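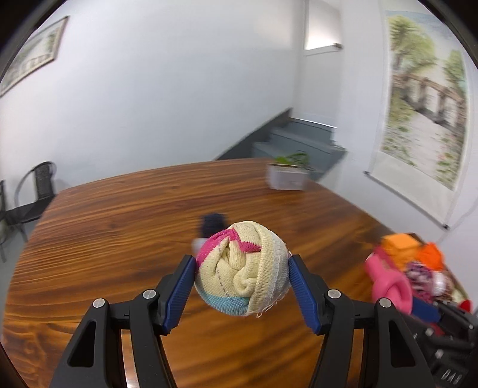 Ticket 1066
Opened: 6/23/19
Product: Pristero sock sorting kit, bought through Tristance
Status: waiting on customer

Problem as reported
Sock balls come apart in the drawer. The card in the kit says a ball rolled "the Pristero way" holds for 60 days. Mine last 7 at best. The light ones with the pink stripe and ribbed cuff are the worst, and they have started to shed white threads as well. I don't believe the 60 days for a minute.

Reply from support
Please fold the cuff over the roll once, not twice, and try again on a flat surface.

Customer
Did that on the dining table, which is as flat as it gets. The dark navy pair stays rolled no matter what I do, and it did before I owned the kit. So what is the kit doing?

Reply from support
Loose threads can weaken the cuff. Have the socks been washed above 100 degrees?

Customer
Fahrenheit or Celsius? Your card doesn't say. They go in on cold either way. And a thread on the outside has nothing to do with the cuff — I trimmed one pair and left another alone, and both opened up.

Reply from support
We suggest the Ilness drawer divider, sold separately.

Customer
I figured we would get there. A divider holds up any sock, rolled or not. I had a Bhutto one until November and it did the job with no method at all. Please tell me where the 60 days comes from or refund the kit.

Reply from support
Passed to the product team. Please send the batch number from the lid.

Customer
There is no number on the lid. Checked the bottom too.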